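Getting Your Sturkel Wall Rail Up and Level

I wrote this section after putting up my third Sturkel rail, the long one that runs down my hallway in Brendton. The leaflet in the box is fine as far as it goes, but it skips a few things I had to work out with a pencil behind my ear and a lot of muttering. So these are my own steps, in the order I do them now.

What you need

The rail itself (mine is the 124 cm one), the bag of wall plugs and screws, two hanging cords per picture, and the little sliding hooks. From your own toolbox you'll want a drill, a level, a pencil, painter's tape and a screwdriver. Get a stud finder if you can borrow one!

Caution: Check for pipes and wires before you drill anywhere near a switch or an outlet. Straight up from a light switch is a bad spot.

Part 1 - Marking the wall

1. Pick your height. I like the rail 40 cm below the ceiling, but if you have tall pictures go higher. Hold one up and stand back and see how it feels.

2. Run a strip of painter's tape along the wall where the rail will go. You can draw on the tape all you like and peel it off later, and it's so much nicer than scrubbing pencil off paint (ask me how I know).

3. Put your level on the tape and draw the line. Trust the level and not the ceiling - old ceilings wander all over the place, and mine drops a good bit by the time it reaches the kitchen door.

4. Mark the screw holes through the rail, then have one more look from across the room before you drill. A black-edged picture on a pale gray wall shows a tilt right away.

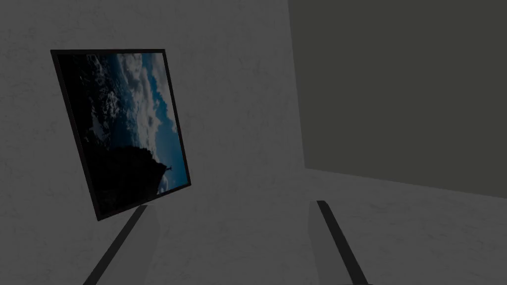
5. Drill, tap in the plugs, and peel off the tape.

Note: If your wall has a bumpy texture, go slow with the drill for the first few turns so the bit doesn't skate.

Part 2 - Fixing the rail

1. Start with the middle screw and leave it a little loose. The rail should still swing a bit.

2. Put in the two end screws, check with the level, and then tighten everything. I go middle, left, right, and then around once more.

3. Slide the hooks in from the open end before you push on the end cap. I forgot this on my first rail and the cap is a real pain to get off again, so please learn from me.

Caution: Don't use a power driver for the last turns. The rail is soft metal and it'll dent under the screw head.

Part 3 - Hanging and straightening

1. Clip a cord near each end of the rail section you're using, with 70 cm of cord hanging down to start with. You can always slide the hooks up.

2. Hang the picture on both hooks and let go gently. It will swing for a moment, so wait.

3. If one corner sits low, raise the hook on that side a tiny bit at a time. Tiny! I always overdo it and end up chasing the tilt back and forth.

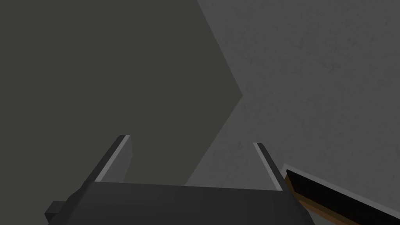 4. Stick a felt dot on each bottom corner at the back. They keep the picture from creeping sideways when a door slams.

If you run short of hooks

The Vigfúsdóttir hooks fit the same rail and I've mixed the two kinds with no trouble. The hardware store in Wovham keeps them in a drawer by the paint, so ask at the counter. Wednesday mornings are quiet there, and they'll cut cord to length for you while you wait.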